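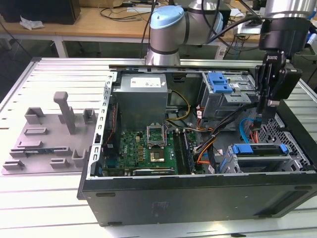
3. Setting up your Drilter watch winder

Read this section before you put a watch in the winder. It covers the single and double models sold by Wukis. Owners of the older Dabbas cabinet should use the sheet that came with it, as the cushions and the motor settings are different.

What is in the box

Winder body with lid
Watch cushions, one small and one large for each position
Mains adaptor (part 2378) and cord
Soft cloth

The adaptor accepts any supply from 100 volts up. If you take the winder overseas you only need a plug converter.

Choosing a spot

Stand the winder on a level shelf or dresser, out of direct sunlight. Leave a hand's width behind it for the cord. Keep it away from stereo speakers, tablet covers with magnetic catches, and anything else with a strong magnet in it. A magnetised watch will usually run fast, and the winder will not fix that.

CAUTION: Do not put the winder inside a closed safe unless the safe has a cord port. A pinched cord can overheat. 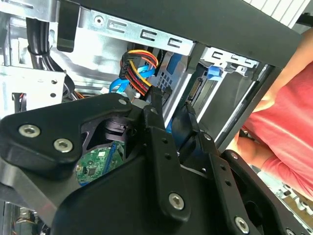 Fitting the watch

1. Check that your watch is an automatic. Quartz and hand-wound watches get no benefit from a winder.

2. Wind the watch by the crown, 20 turns or so, and set the time. The winder keeps a running watch going. It may not start one that has stopped completely.

3. Push the crown fully in. If it screws down, screw it down.

4. Pick the cushion that suits the bracelet or strap. Squeeze the cushion, slide the closed watch over it and let go. The watch should sit firmly without stretching the strap.

5. Line up the cushion with the grey arrow inside the drum and press until it clicks.

6. Turn the drum one full turn by hand with the power off. The watch must clear the lid and the sides all the way around.

Note: Leather straps take on the shape of the cushion over time. If you rotate several watches through the winder, use the small cushion for leather.
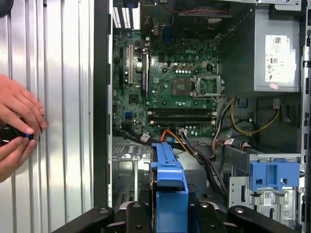
Setting direction and turns

The left dial sets direction: clockwise, anticlockwise or both. The right dial sets turns per day, from the lowest program at 613 up to the highest, marked MAX.

7. Look up the direction for your movement in the booklet that came with the watch, or ask the dealer. If you can't find out, choose both.

8. Start on the lowest program.

9. Plug in the adaptor, close the lid and press the power button. The green light comes on and the drum begins to turn. It runs for a short spell, then rests. Long rests are normal.

10. Check the time on the watch after two days. If it has stopped or lost a lot of time, go up one program and wind it by the crown again before you put it back.

CAUTION: Don't hold the drum while it is turning. The motor will cut out and the light will flash red. Unplug the winder, wait a minute and plug it back in.

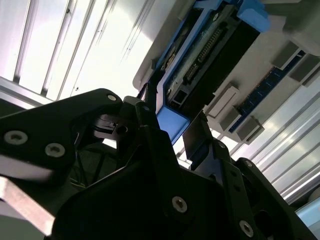
Calendar watches

A winder is handy for watches with a day, date or moon display, as these take a while to reset. Avoid changing the date by hand between 9 p.m. and 3 a.m. on the watch's own dial. Many movements are part way through the change then, and forcing it can damage the gears.

Cleaning

Wipe the outside with the cloth supplied. A little water is fine on the lid but not on the drum. The motor is sealed and needs no oil.

Service

For a replacement cushion or adaptor, write to Kerstin Oltmanns, Wukis Service Desk, Prudolville. Include the serial number from the underside of the winder and a copy of your receipt.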